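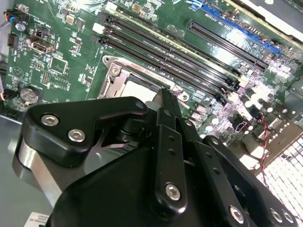

Last updated: November

Most accordion books start you on waltzes and leave you there. Kyrylo Zakharchenko's new course, Left Hand First, opens with the bass buttons and a fast dance in 7/8, and I've been playing it all month with a huge grin on my face.

The book collects 25 dance tunes from the repertoire of the village bands he grew up hearing, each with a written-out left-hand part, a slower practice version and a second melody for a friend on fiddle or clarinet. "Hatine" is the one I keep going back to – four chords, a bass line that walks up when you expect it to drop, and a last section that really flies once your fingers stop arguing.

Petro Ivanyshyn plays on the recordings, and what a player he is! Listen to the bellows work on "Nerkham", all those tiny breaths between the phrases. He cut his parts on an old Trotano with 120 basses, and you can hear the reeds bark a little on the low notes.

The first printing was 400 copies and 300 went before the summer workshops. Beginners may want a teacher nearby for the last six tunes, where the fingerings get sparse.

14 comments | 689 shares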